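Clisex to open autumn season at Halasstead with first full performance of Villanueva

The Halasstead concert hall has confirmed that the chamber ensemble Clisex will open its autumn season in October with the first complete public performance of Villanueva, a suite in 8 movements for strings, clarinet, piano and hand percussion. The concert will begin at 7.30pm, with doors open from 6.45pm.

Two movements of the suite were heard at the hall in March as part of a lunchtime programme. The full work lasts a little over an hour and will be played without an interval. It will be preceded by a short set of dance pieces for clarinet and piano, chosen by the ensemble from its own repertoire.

Villanueva was commissioned by the hall under its Jakia scheme, which supports new music for small groups. The scheme received 42 proposals in its last round and selected one for a full commission. Under its terms, the chosen work must be given at least two public performances and the printed parts must be made available on loan to amateur and student groups once the first season has ended. 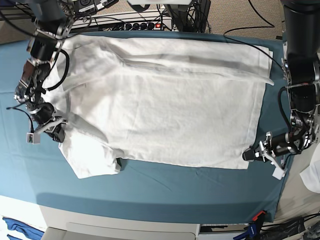
The suite takes its material from work songs, wedding tunes and processional music. Several of the melodies were collected by members of the ensemble during a long period of listening and transcription, and are set in the score with few changes. The third and sixth movements are newly composed throughout. The clarinet carries much of the melodic line in the opening half, after which the writing moves to the lower strings, and the final movement brings all the players together in a slow dance in seven-eight time.

Clisex was formed as a quartet and has since grown to seven players. The ensemble is known for performing from memory where the music allows and for placing its players in a half circle level with the front row. The same arrangement will be used in October. The platform extension will therefore not be in place and the seating plan will differ from that of a usual evening concert. Ticket holders who have booked by seat number for other events in the season are asked to check the plan before choosing their places.

The hall has 678 seats in this layout. All places are reserved, and wheelchair spaces are available at the ends of rows C and K. A hearing loop operates throughout the stalls. Patrons who need a companion seat should contact the box office by telephone or in person, as these seats cannot be booked online. 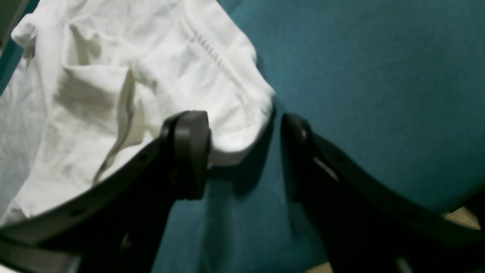 Halasstead Concert Hall - Press and Communications Department

Tickets for the concert go on sale to season subscribers on Monday at 10am. General booking opens one week later. Reduced prices apply to students, those under 26 and parties of ten or more. Subscribers who already hold a ticket for the opening night need take no further action.

An open rehearsal will be held on the afternoon of the performance. Entry is free, but places are limited to the rear stalls and must be reserved in advance. Schools and music services may apply for group places by email, giving the age range of the pupils and the number of accompanying adults. The rehearsal will last 90 minutes and late entry will not be possible.

The performance will be recorded for release by the ensemble in the spring. A first pressing of 2000 copies is planned, with a booklet containing the sources of the traditional melodies and a note on the instruments used. Members of the audience are reminded that personal recording and photography are not permitted during the concert.

A second performance of Villanueva will follow at the hall in February, when it will be paired with a work for string trio. Details of that programme, together with the remainder of the spring season, will be announced in November.

Notes for editors

Review tickets are limited to one pair per publication and should be requested from the press office. Interviews with members of the ensemble can be arranged on the day before the concert - requests should state the preferred language and whether the interview is to be broadcast. Extracts from the score may be quoted in reviews with the usual acknowledgement.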